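The Map at the Front of the Book

I have read a lot of fantasy novels in the last couple of years, most of them from small presses, and I want to make a case against the map.

I don't mean every map. I mean the one that gets added because a fantasy novel is supposed to have one. You open the book, and before the first sentence there is a coastline, a mountain range, a forest with a sinister name, and 17 towns. By the end you will have visited four of them. The rest are there to fill the paper.

My own first novel had one of these. It was set in a river country called Plorlow, and I drew the map before I had written a chapter. I spent most of a January on it. I had an inland sea, a disputed border and a trade road that ran from Plorlow down to the port of Konent. I was proud of that road. Then I started writing and found that my main character needed to get to Konent in two days to stop a wedding, and the map said it took nine.

A sensible person would have moved the port. I wrote a chapter about borrowing fast horses. Then I wrote another one about changing the horses. My first reader told me she had skipped both, and when I asked her what she thought of the distance problem, she said she hadn't looked at the map since page one.

That is the first problem with drawing the thing early. It gives you facts you didn't need and then makes you obey them. A story has enough real constraints already. People have to want things and be stopped from getting them. If the thing that stops them is a number I made up with a ruler, the reader can usually tell.

The second problem is what a map does to surprise. If there is a place called the Strobel Gate in the top corner, drawn twice as large as anything else, I know where the book will end. I may be wrong about who gets there, but I'll be waiting for it. Some writers use this well. They put the big landmark on the map and then burn it down in chapter three. Most just walk the cast toward it for 350 pages.
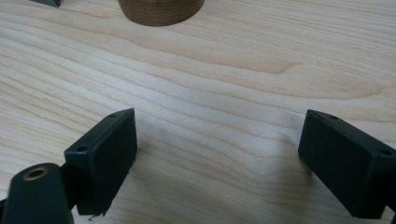

The third problem is harder to explain, and I think it is the most serious. A map is a view from above, and almost no one in a fantasy novel has that view. A miller's daughter in a walled town knows the way to the market and the way to her aunt's. She has heard of the capital. She may believe there are giants past the hills, and she may be right. When I have seen the whole continent before I meet her, I know more than she does in a way that makes her world smaller. I'm looking at her as a dot.

The fantasy books I return to are the ones where I learn the place at walking speed. I find out there is a river when somebody has to cross it. I find out the river has a second name when somebody from the other side gets angry about the first one. After a while I could draw the map myself, and mine would be wrong in some of the same ways the characters are wrong.

People who like maps have good answers to all this. One is that a large cast spread over several countries is hard to follow, and a reader who puts the book down for a week needs something to check. I accept that. If you have three armies moving at once, give me the map, and put the rivers in the right place. Another answer is that maps are fun to look at. I accept that too. I had one from a boxed set on my bedroom wall until I left home, and I could still tell you where the bridges are.

What I don't accept is the idea that a map proves the world is solid. I hear this at readings and I see it in reviews, where a book gets credit for "deep worldbuilding" on the strength of its endpapers. A world feels solid when people in it have habits and grudges and bad food. In my second book there is a town called Rotero where everyone shuts their doors at dusk and will not say why. I got more letters about those doors than I ever got about the inland sea. Rotero isn't on any map. I don't know how far it is from the coast, and when a reader wrote to ask, I told her so.

I still draw when I'm working. I sketch a room if there is a fight in it, so that the window doesn't change sides. I sketch a street if someone has to be followed down it. These drawings are ugly and they go in the recycling when the draft is done.

My publisher has asked whether the third book might have a map this time - the sales people like them, and there is an artist available. I said I would think about it. So far my answer is that she can draw the town square, if she leaves out the north arrow.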